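Pelotas de ping-pong en casa: lo que más me preguntáis

Llevo desde agosto contestando por correo casi siempre a lo mismo, así que lo junto todo en una página y así lo tenéis a mano. Escribo como aficionado que juega en la cocina y en el garaje, ojo, no como entrenador.

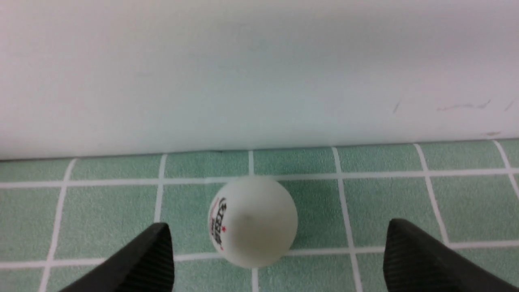

¿Qué pelota me compro para empezar?

Una blanca, de 40 milímetros, de plástico. Con eso ya puedes jugar. Las de entrenamiento salen mucho más baratas que las de competición y para el salón de casa te sobran. Yo compro bolsas grandes en Hadanero, la tienda de deportes de mi barrio, porque las pelotas se pierden, se pisan y se las lleva el perro, y duele menos cuando no has pagado una fortuna por cada una.

¿Qué significan las estrellas?

Es la clasificación que pone el propio fabricante. Lo habitual es que vayan de una a tres, y las de tres son las que se usan en partidos serios: más redondas, con el bote más parejo. La mía de suelo, la que rueda por las baldosas verdes, lleva una estrellita roja junto al logo, y a estas alturas también una manchita gris en plena cara. Las marcas no se ponen de acuerdo entre ellas, así que una estrella de una casa puede gustarte más que dos de otra. ¡Prueba antes de comprar el saco entero!

¿Blanca o naranja?

Depende del fondo. Contra una pared blanca, la naranja se ve muchísimo mejor. Contra un suelo verde clarito, tipo menta, la blanca se distingue bien, aunque ahí hay una trampa: las juntas blancas. Cuando la pelota rueda rápido por encima de la cuadrícula el ojo se despista un poco. Te acostumbras en un par de tardes. En mi pasillo, que es de madera clara, uso la naranja y tan contento.

Mi pelota blanca se ha puesto amarillenta, ¿la tiro?

No, mujer, no. Muchas ya tienen de nuevas un tono un poco crema, y otras lo van cogiendo con la luz y con los meses. Para jugar da igual. Lo que sí mira es si está deformada o rajada. Mi amigo Erhan Toprak, que lleva jugando bastante más que yo, tiene un tarro lleno de pelotas color mantequilla y me sigue ganando con ellas.

¿Cómo sé si está redonda de verdad?

La hago girar sobre una superficie lisa, como una peonza. Si gira quieta, bien. Si tiembla o se va haciendo eses, esa pelota pasa a la caja de practicar saques. Hazlo en la encimera o en la propia mesa, que en un suelo de baldosas las juntas falsean la prueba.

¿Cómo se limpian las manchas?

Agua templada, una gotita de jabón de platos y los dedos. La froto con suavidad, la aclaro y la seco con un trapo de algodón. Las manchas grises suelen ser de la goma de la pala o de polvo del suelo, y casi siempre se van, o al menos se aclaran. Nada de alcohol, nada de acetona y nada de estropajo (lo del estropajo lo aprendí yo solito, dejé una pelota como papel de lija).

¿Y el logo, se borra?

Con el uso, sí. Primero se van las letras finas. Si lo quieres conservar por lo que sea, lava alrededor y no frotes encima. A mí me viene bien que aguante, porque el logo sirve para ver el efecto: cuando la pelota viene girando se convierte en una raya borrosa, y cuando viene plana casi puedes seguirlo. Con una pelota totalmente lisa eso lo pierdes.

Se me ha abollado, ¿tiene arreglo?

Si solo está hundida y no hay grieta, a veces. El truco de siempre es meterla un momento en agua caliente, sujeta con una cuchara, para que el aire de dentro se dilate y empuje. Unas salen bastante dignas y otras quedan con forma de patata. Para un partido ya no la usaría. Si tiene una raja, aunque sea un pelito, fuera: lo notarás en el sonido, que pasa de un toc limpio a un clac hueco. Y, por favor, nada de acercarla a una llama o a un mechero. Las antiguas de celuloide arden que da miedo y las de ahora tampoco son para jugar con eso.

¿Se puede practicar en el suelo, sin mesa?

¡Claro! Es mi forma favorita de matar diez minutos mientras se hace el arroz. La baldosa da un bote vivo y muy sonoro. El único pero son las juntas, otra vez: si la pelota cae justo en una te sale disparada hacia donde le da la gana. Yo aprovecho la cuadrícula y elijo una baldosa como diana, luego otra más lejos, y así. Para niños es un juego estupendo - y de paso aprenden a recoger, o eso me digo.

¿Hace mucho ruido para los vecinos?

Más del que parece. Es un golpecito seco y repetido, de los que ponen nervioso. Yo no boto nada después de las 21:00. Si vives encima de alguien, pon una alfombra fina o una esterilla y practica los toques al aire, contando cuántos aguantas sin que caiga. Mi récord está en 613 y no pienso contar en qué estado quedó mi muñeca. Tatu Kioko me escribió diciendo que él va por 983, así que tengo deberes.

¿Cómo evito que se metan debajo de los muebles?

Toallas viejas enrolladas pegadas al zócalo, al sofá y sobre todo a la nevera. Ocupan poco y frenan lo suficiente. Detrás de la lavadora hay una especie de agujero negro y ahí pongo dos, una encima de otra. Para sacar las que ya se han colado va de maravilla el tubo de cartón del papel de regalo. También vale el aspirador con una media puesta en la boca, sin pasarse de potencia.

¿Dónde las guardas?

En una caja de zapatos con tapa, dentro del armario del pasillo. Lejos del radiador, lejos del sol y sin nada pesado encima. No las dejes en el coche en verano. La bolsa de red queda muy bonita colgada en el garaje, pero coge polvo y luego toca lavarlas todas.

¿Cada cuánto hay que cambiarlas?

Cuando se rajan, cuando dejan de girar derechas o cuando resbalan demasiado en la goma de la pala. Jugando en casa, una pelota que no pise nadie dura muchísimo. La que cae en medio del pasillo de noche dura hasta que alguien se levanta a por agua.

¿Sirven para mi gato?

Al gato le van a encantar. Vigila que no la muerda, que los trocitos rotos cortan, y retírala en cuanto veas una grieta. Güneş, la gata de Erhan, prefiere las que están ya viejas y le ha cogido el gusto a empujarlas por el suelo de la cocina a las cinco de la mañana.

Tengo otra duda, ¿te puedo escribir?

Sí, por el formulario de siempre. Tardo un poco en responder, pero respondo. Si es sobre palas y gomas, espera a la próxima página, que la tengo a medias.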